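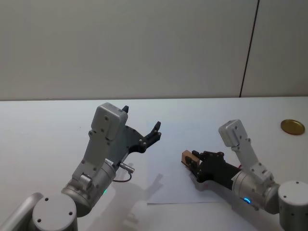
Rental flat walk-through, Trindton Street, unit 2
My checklist for July, with comments as I went

Started at the front door at 9 am with a thermos and a torch. Same list as last winter, plus a couple of things I added after the hot water drama.

Front door deadlock: OK. Bit stiff, so I gave it a puff of graphite and it came good.

Smoke alarm, hallway: OK. Pressed the button, nearly lost my hearing. New battery anyway while I was up the ladder.

Smoke alarm, bedroom: REPLACE. It chirped at me and then gave up altogether. The plastic has gone the colour of weak tea, so I reckon it's well past its date. New one is on the shopping list.

Safety switch: OK. Tripped straight away on the test button. Remember to reset the oven clock!

Power points: one to fix. The double beside the kitchen window has a hairline crack in the cover. Taped it off and left a message for the sparky at Datley.

Bathroom fan: OK now. It was furry. I took the cover off, washed it in the laundry trough and it sounds like a different fan.

Damp behind the wardrobe: WATCH. I put a Drimex tub in there last visit and it was full to the line, so there's moisture coming from somewhere (my money's on the gutter outside). Emptied it, put a 500 g refill in, will look again next month.

Hot water tempering valve: OK. Let the basin tap run a good while and it never got nasty.

Balcony rail: OK. Leaned on it, shook it, swore at it. No movement at the posts, though there's a spot of rust on the bottom bracket that wants a wire brush and some paint.

Blind cords: FIX. The cleat in the lounge has come off the wall again. Longer screws this time, and I want the cord up well out of reach of little kids.

Heater: not tested. It's a Tzanetos wall unit and the filter clip has snapped, so I left it off at the isolator until the part turns up. Order number ends in 543.

Still to buy: smoke alarm, cleat screws, small tin of metal primer.

Left at 11.15. Keys back in the lockbox, spare torch in the meter cupboard.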